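Search this diary Go

August, late, kitchen table

Can't sleep so writing. Window open, moths everywhere, somebody's dog going on and on down the hill. Should have started this entry at lunch when I still had some brain left.

Got to Skarnside a little after noon. Bus was late, then early, then sat outside the Nollico depot with the engine off while the driver ate a sandwich. Fine. I had my own sandwich. Squashed, mustard through the paper and onto the map, so now the whole north end of the valley is yellow.

The house is smaller than I remembered. Or I'm remembering it from when I was small. The date is still over the door, 1742, the 7 a bit crooked, and moss in the 4 so from the gate it reads 17 blot 2. I stood there with both bags and the key wouldn't turn. Tried it upside down. Tried swearing. Went round the back and the kitchen door was open the whole time. Mice, of course. One very dead bird in the sink. Buried it under the currant bushes with a serving spoon, then couldn't decide whether to keep the spoon. Kept it. Boiled it.

Then the orchard. I'd promised myself I wouldn't look until the bags were unpacked and I lasted four minutes.

It's a mess and it's wonderful. Grass up to my ribs in places. The old row along the wall is still standing, most of it, one tree split right down and leaning on the next one like it's had a long day. The plums have gone mad. Branches down on the ground with the weight. Wasps, wasps, wasps. I went in with long sleeves and a bucket and got stung on the ear anyway, the one place I hadn't covered. Ear now hot and fat. Vinegar did nothing. Ice from the neighbor's freezer did something.

Filled 12 buckets by four o'clock. I know it was 12 because I chalked them on the shed door, the way it was always done, and there are still old marks under mine that never washed off. Didn't like to rub them out. Wrote next to them.

What I can't work out is what they all are. The label tags are gone or bleached. The dark ones by the wall I think are the cooking kind, the sort that went in the big jars, but I might have that backwards. The little red apples at the gate are early and sharp and I have no name for them at all. Ate two, mouth like chalk. The yellow plums I do know, everyone here calls them Delaunay plums, though the woman at the shop says that was only the family who had the house before and it isn't a real variety. Will have to write to somebody. There's a fruit day in the next town in the fall where you bring a bag of whatever you've got and they cut it open and tell you. Want to take one of each. Must remember to keep the leaves on, they need the leaves.

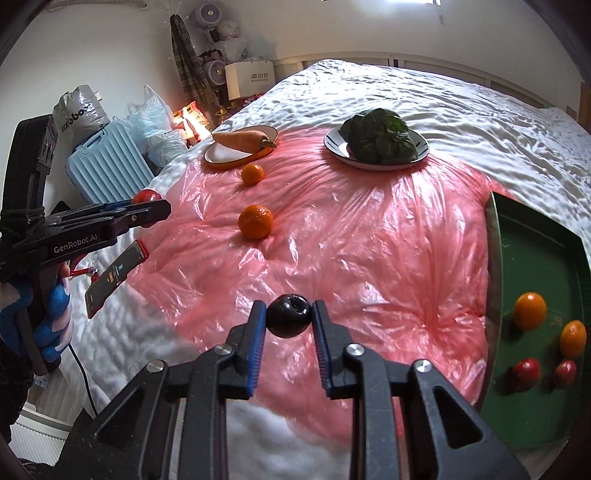

Anyway. Jam. I had this idea that I'd do it all tonight, which was stupid. No scale in the house. Used a coffee mug. One mug plums, a bit less than one mug sugar, squeeze of lemon out of the plastic lemon. The big pan has a wobble so it boils on one side only and you have to keep turning it. First batch caught. Black bottom, tastes like a bonfire, but the top half is all right and I'm keeping it. Second batch won't set. It's been on the plate in the freezer three times and it still runs down like syrup. So it's syrup. I'll put it on pancakes and tell people I meant it.

Third batch, I walked off to look for lids and forgot, and then remembered, and it was perfect. No idea what I did. Wrote down everything I could think of on the back of an envelope:

less water than you think
stones out BEFORE, not after (fingers)
don't stir so much
the blue pan, not the big one

Seven jars. Lids for five. Two have plates on.

My hands are purple to the wrist. Scrubbed with salt, then with that gritty soap from under the sink that must be older than me. Still purple. Have to go to the bank on this trip and will look like I've done something awful.

Other things, before I forget them. The roof. There's a drip in the back bedroom, I put the roasting tin under it but it hasn't rained so can't tell yet if it's in the right place. Stain on the ceiling is shaped like a boot. The man from Nasow who came to look at the chimney last year wrote that it would be 2000 to do it properly and less to do it badly, and I have his letter here and he spelled chimney two different ways. I'd like to do it properly. I'd also like to eat this winter. Put the letter back in the drawer.

The stairs still creak on the same step. I stepped over it without thinking. Thirty years and my foot knew. Sat down on the landing for a while after that, not crying exactly, just sitting. The light comes in through that little window and goes across the wallpaper, the brown birds, and I used to think the birds moved. Nobody papered over them, I was so sure somebody would have.

Found in the dresser: one glove, a ball of string, a tin of buttons, a seed packet for leeks (opened, refolded), a postcard of a lake with nothing written on it but a stamp already on. Might send it. To who though.

Neighbor came over at dusk with the ice and stayed for tea. Wouldn't have jam. Has her own plums, has too many plums, everybody up here has too many plums and leaves them on each other's steps at night like foundlings. She says the trick with the split tree is to take the leaning half off in winter and leave the rest be, and not to let anyone talk me into cutting it all down. She says it fruited on the one side for years before it went. She also says there's a frost pocket at the bottom and that's why nothing ever came of the pears. I asked about the wasps and she laughed for quite a long time.

Tomorrow. Lids. Scythe, if the one in the shed has any edge left, which I doubt. Ladder is missing two rungs so no high branches until I've borowed one. Ring the water people because the tap in the yard runs brown and then clear and then brown. Ask at the shop about boxes. The rest of the plums won't wait, the bottom of every bucket is already going soft and there's that smell in the hall now, sweet and a bit like beer. Not a bad smell. I don't mind it.

Should I keep the place. That's the real thing and I've written three pages around it. I came up here to get it ready to sell. I had a list. The list says clear, clean, photograph, ring agent. What I did today was pick fruit and burn a pan. I'd be here weekends at most – the bus alone takes half a day – and the roof, and the chimney, and the brown tap. It makes no sense on paper. I did the sums on the bus, they were bad, and then the mustard got on them.

But I wrote my buckets on the door.

Ear throbbing again. The dog has stopped at last. One of the jars just popped, the lid going down, such a good sound – there goes annother. Going to sit here till the rest of them go and then bed.

4 comments 11 shares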